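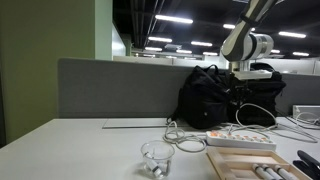

3월 작업 노트: 그리퍼 비교, 마커 옮기기

오전 9시 조금 전에 시작. 커피를 내려 와서 자리에 앉았더니 Nadiia가 벌써 컨트롤러를 켜 두고 로그 폴더까지 만들어 놓았다. 고맙다는 말을 여기에라도 적어 둔다. 지난번에 미뤄 둔 숙제, 그러니까 Forkarard 그리퍼와 Tridura 그리퍼 중에 어느 쪽을 Trulstead 작업에 쓸지 정하는 일을 이제 더 미룰 수가 없게 되었다. Esperanza가 다음 달 일정표에 이미 '그리퍼 확정'이라고 써 버렸기 때문이다. (상의는 했다고 하는데 나는 기억이 안 난다.)

과제
나무 트레이에 놓인 흰 마커를 집어서 투명 컵에 꽂는다. 단순해 보이지만 마커가 비스듬히 놓이면 손가락이 들어가는 각도가 매번 달라지고, 컵은 컵대로 투명해서 카메라 쪽에서 테두리를 잘 못 잡는다. 그래서 그리퍼도 보고 카메라도 같이 볼 수 있는 과제로 골랐다. 컵에 마커가 하나 들어가 있으면 두 번째부터는 먼저 들어간 것과 부딪히는 문제도 생기는데, 이게 생각보다 재미있는 변수다.

조건
그리퍼마다 11회씩. 팔의 속도와 접근 높이는 똑같이 두고, 손가락 벌림 폭만 각 제품에 맞춰 따로 잡았다. 트레이 위치는 바꾸지 않고 마커 각도만 매번 손으로 흐트러뜨렸다. 흐트러뜨리는 사람이 바뀌면 버릇이 섞일까 봐 끝까지 Nadiia 혼자 맡아 주었다.

Forkarard 쪽
11회 중 8회 성공. 집는 것 자체는 아주 얌전하다. 닫히는 속도가 일정해서 마커가 튀지 않고, 손가락 끝이 얇아서 나란히 붙어 있는 마커 둘 사이로도 잘 파고든다. 실패 세 번은 모두 컵 쪽에서 났다. 마커를 너무 위쪽에서 잡아서 내려놓을 때 아래 끝이 흔들렸고, 테두리에 걸린 채로 손가락이 열려 버렸다. 잡는 지점을 몸통 가운데로 내리면 좋아질 것 같은데, 그러면 손가락이 트레이 칸막이에 닿는지부터 확인해야 한다.

Tridura 쪽
11회 중 6회 성공. 숫자만 보면 밀리지만 나는 이 그리퍼에 은근히 정이 간다. 한번 잡으면 정말 안 놓친다. 이동 중에 마커가 돌아간 적이 한 번도 없었다. 다만 손가락이 두툼해서 붙어 있는 마커를 집으려고 하면 옆의 것까지 밀어 버린다. 실패 다섯 번 중 네 번이 그 경우였고, 나머지 한 번은 내가 벌림 폭을 잘못 넣은 탓이다. 다시 할까 하다가 그냥 그대로 기록했다. 실수도 기록이라고 Esperanza가 늘 말하니까.

카메라와 조명
천장의 긴 등이 컵에 반사되면 테두리 검출이 흔들린다. 노출을 한 단계 낮췄더니 조금 나아졌는데, 이번에는 마커의 흰 몸통이 흰 테이블에 묻혀 버렸다. 흰 테이블에 흰 마커라니, 과제를 고를 때 내가 좀 더 생각했어야 했다. 그래도 끝부분의 회색과 어두운 띠가 있어서 방향은 그럭저럭 나온다. Nadiia는 테이블에 무광 회색 매트를 깔자고 하고, 나는 당분간 이대로 두고 검출 쪽을 손보고 싶다. 점심 먹으면서 한참 이야기했는데 결론은 안 났다. 김치볶음밥은 맛있었다.

컨트롤러
Tosh 컨트롤러는 하루 종일 한 번도 멈추지 않았다. 지난달에 펌웨어를 올린 뒤로 그리퍼를 교체할 때마다 재시작하던 버릇이 없어져서 정말 살 것 같다. 로그는 두 그리퍼를 합쳐 2,602줄이고, 그중 경고는 거의 다 그리퍼 통신 지연이다. Forkarard를 열 때 특히 많이 찍힌다. 동작에는 영향이 없어 보이지만 원인은 아직 모르니 안심하지는 말 것.

지금 생각
확정하라고 하면 Forkarard로 기운다. 그런데 Tridura에 얇은 손가락 끝을 끼우면 결과가 뒤집힐 수도 있겠다는 생각이 자꾸 든다. 부품함에 예전에 깎아 둔 팁이 있을 텐데 규격이 맞는지 모르겠다. 이것만 한 번 더 해 보고 Esperanza에게 말하기로 Nadiia와 약속했다.

다음에 할 일
- Tridura에 얇은 팁을 끼우고 같은 조건으로 11회 (벌림 폭 두 번 확인!)
- Forkarard 잡는 지점 낮추기, 칸막이 간섭 확인
- 통신 지연 경고가 찍히는 시점을 동작 구간별로 나눠 보기
- 전원과 통신 케이블 정리, 팔 쪽으로 가는 것부터 라벨 붙이기
- 매트 건은 Nadiia와 다시 이야기

오후 5시 반, 컨트롤러를 끄고 로그를 공유 폴더에 복사했다. Esperanza가 표만 먼저 보내 달라고 해서 성공 횟수만 정리해 보냈고, 실패 유형은 내일 아침에 이어서 쓴다.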